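Section 2. Planning and budgeting your cell

Read this section before you place an order for the Nilton arm kit. It covers what to price, what to measure, and what to leave room for. Installation starts in Section 3.

2.1 Set the budget

1. List the items you expect to handle in the first year. Group them by packaging: rigid box, soft pouch, bag inside a bag, loose fabric.
2. Weigh the heaviest item in each group. The Nilton arm is rated for 800 grams at full reach, with the fingers fitted.
3. Enter the base kit in your budget sheet at $2,431. The price covers the arm, the controller, one gripper body, and one pair of standard fingers.
4. Add $200 for each spare pair of flexible fingers. Order at least one spare pair with the kit.
5. Set aside 10 percent of the total for cables, fasteners, and mounting hardware.

Note: Freight is quoted separately by Wustonetti and depends on your loading access. Ask for the quote before your purchase order is approved.

2.2 Choose the fingers

Finger choice affects the budget more than most buyers expect. Standard fingers suit boxes and bottles. Flexible fingers have a hollow, ribbed body that gives under load, and they are the better purchase for pouches and bagged goods.

If most of your items are shiny or clear, budget for a wrist camera and for diffused lighting. Glare on plastic film can hide the edges and the printing your software relies on.

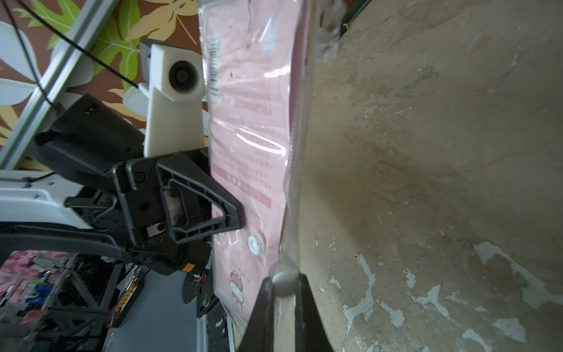

Figure 2-1. Flexible fingers holding a printed pink package in a clear bag. Note the glare on the film.

6. Send sample items to the Ashby test bench if you are unsure which fingers to buy. Include items in the packaging you use every day, with labels on.
7. Mark each sample with its group name from step 1.
8. Wait for the test report before ordering more than one type of finger. Fingers that have been mounted cannot be returned.

Caution: Do not budget for one finger type to cover both sharp-edged cartons and thin film. Carton edges nick the finger surface, and a nicked finger can tear film.

2.3 Plan the floor and the rail

9. Measure the floor area the arm will reach and add a walkway on the operator side.
10. Check the floor for chips and low spots where the stand will sit. Price any patching now. It is a building cost and is not part of the kit.
11. Decide where the camera rail will be fixed. Allow enough cable to follow the arm through its full travel.
12. Price hazard marking tape and a cable cover for any run that crosses a walkway.

Note: Rail for the Gromska mount is sold in fixed lengths. Round up and cut on site.

2.4 Before you order

Have the budget sheet signed by the person who owns the floor space as well as the person who owns the budget. Send both signatures with the order form to Tamsin Ormsby in Equipment Sales. Questions about sample testing go to Ailbhe Ní Chonaill at the Ashby bench. Orders received after the end of August ship with the next production batch.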